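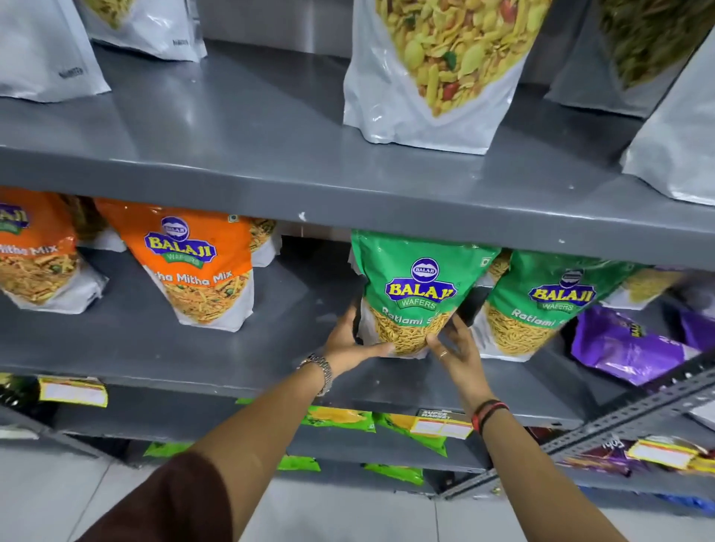
Page last changed: 2023-07-08

Section 4. Setting up the snack bay (gray metal shelving)

For whoever has the bay today. Read the cautions first, then do the steps in order. Questions go to Elvira Benavides.

Before you start

Have ready: dry cloth, box cutter, marker, the bay sheet (Boneck stockroom, top tray), one empty carton for pulls.
Cutter stays in your pocket or in the tray. Never on a shelf.

4.1 Clearing and wiping

1. One shelf at a time. Top first, then work down.
2. Take the pouches off and stand them in the carton. Don't lay them on the floor.
3. Wipe the shelf and the rounded front edge. Dry cloth only. Chipped paint – write it on the bay sheet, don't pick at it.
4. Shake out crumbs from the back corners. Use the cloth, not your sleeve.

CAUTION: Do not lean on a shelf to reach the back. Step closer or move the front row out of the way.

4.2 Facing the pouches

1. Big stand-up pouches of namkeen go on the top shelf. Middle shelf is for the Balaji green (Ratlami Sev) and orange (Mitha Mix) pouches.
2. Same flavor together. Green by green, orange by orange. No mixing, even if there's a gap.
3. Lift each pouch with both hands, one low on each side. Set the bottom seal down flat, then let go.
4. Logo to the front, window below it. If you can read the barcode from the aisle the pouch is backwards – turn it.
5. Leaners: give the bottom a gentle squeeze so it opens out, then stand it agian. Still leaning, put a full one behind it.
6. Oldest date at the front. Check every pouch, not just the first one in the row.
7. Anything lying on its side gets stood up or moved. Crumpled bags go in the carton for a look.

NOTE: Sev breaks easy. Don't press on the window and dont drag a pouch by its top corner.

NOTE: Clear bags of sev or mix without a front label go behind, same flavor only, until the Trellon labels are printed.

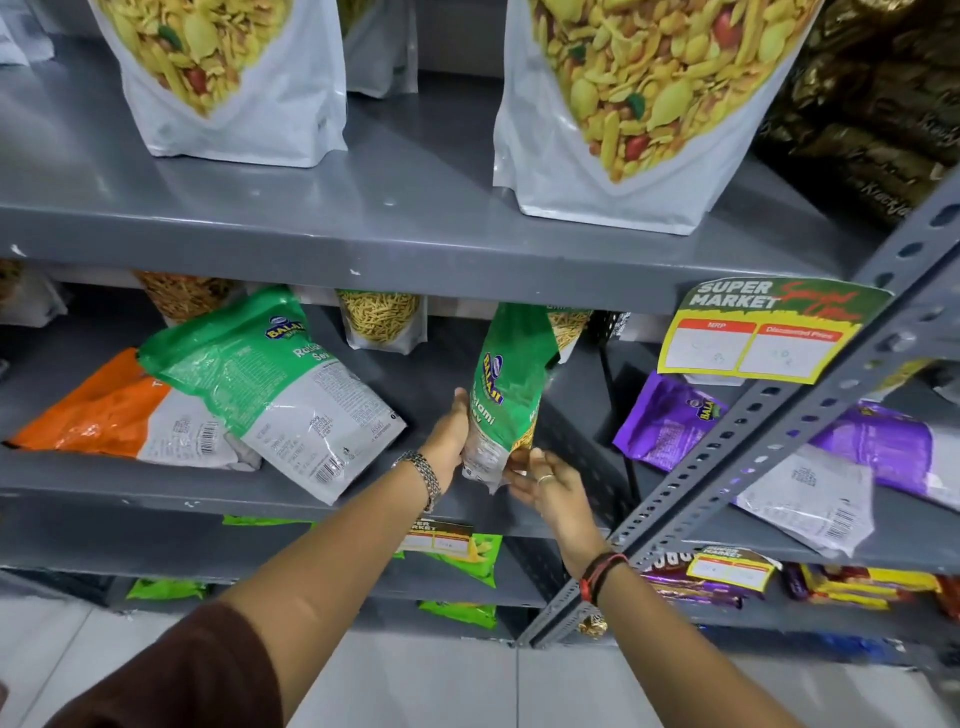
Do I have to take the whole row out to change one pouch?
Only the ones in front of it. Pull those, swap the pouch, check the dates and put the front ones back in the same order.

4.3 Price talkers

1. One talker per offer, clipped at the shelf edge next to the product it's for.
2. Fill in both boxes, MRP and Discounted Price. Dark marker, big numbers. Faint ones get rewritten the same day.
3. Match the price to the bay sheet. Sheet and talker don't agree – stop, ask Elvira.
4. Offer over, talker comes down. Don't flip it and reuse the back.

CAUTION: A talker must not cover a flavor name or a window.

4.4 Pulls

1. Torn, puffed up, leaking or out of date goes in the pull carton.
2. Mark the carton PULL on 2 sides.
3. Write flavor and how many on the bay sheet.
4. Carton to the stockroom before you start the next bay. Left side of the door, under the Clirkura rack.

Sheet signed, cutter back in the tray. Drinks bay is Section 5.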